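Skillthorpe adds desk tasks to its Fosell hand-held gripper service

4/17/23

Skillthorpe has opened orders for a new set of desk tasks recorded with its Fosell hand-held gripper. The company rents out the gripper and also sells finished recordings to teams that train robot arms. Until now the catalog was mostly kitchen work and shelf stocking.

The desk set covers 20 tasks, among them picking up a computer mouse, straightening books, and moving a small potted plant. Each task is recorded in the same way: a person holds the gripper, carries out the job by hand, and the camera on the tool records the view over the fingers. No robot arm is needed on site. Customers can order the set as it stands or ask for the same tasks at their own desks, shot by a Skillthorpe operator.

Fosell has two fingers with ribbed, flexible inner sections that give a little when they meet an object. Skillthorpe says this helps with rounded things such as a mouse, which tend to slip out of flat metal jaws. The fingers come off with a screwdriver and can be bought separately. The wide lens keeps both fingers and most of a desk in view, though straight edges come out strongly curved. Software to flatten the picture is included in the rental.
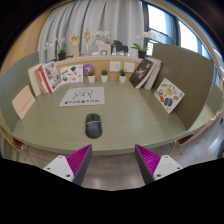
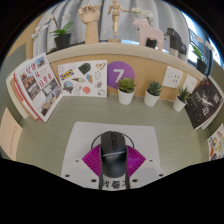

The Fosell gripper and a black computer mouse at a desk, with the fingers open in the first picture and closed around the mouse in the second.

A rental lasts 48 hours at the shortest and includes the gripper, a charger, a carrying case and two spare fingers. Buyers of recordings get a minimum of 100 takes per task, sorted by room. Takes in which the object was dropped are kept in a separate folder and are not charged for.

The files are checked by Testis, a small firm that reviews motion recordings for gaps and timing errors. Testis returned 54 takes from the first batch because the finger position did not match the video. Skillthorpe recorded them again before the set went on sale.

Liyanage, which fits out shared offices, tried the service in December and has since ordered a second round. It wants an arm that can reset desks between bookings and says the recordings were easy to load. Its main complaint was the weight of the gripper, which tired the wrist after about an hour of steady use. Skillthorpe plans a lighter handle but has not given a date.

Orders are taken through the Skillthorpe website. Prices depend on the number of tasks and are given on request.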